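Chapter 7
Choosing a Gripper Kit

A gripper kit is usually sold as a set: two fingers, a mount, a wrist camera and the software to run them. This chapter compares two, the Norov 600 and the Skerau, on parts with curved sides.

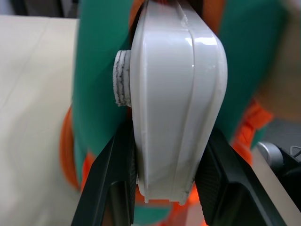
Figure 7.1 A white molded case held edge-on between two black fingers.

Molded shells are a fair test. The sides curve away from the fingers, and a seam leaves little flat area to hold. Section 7.2 covers finger pads and Section 7.3 covers grip force. Prices are listed in Table 7.1.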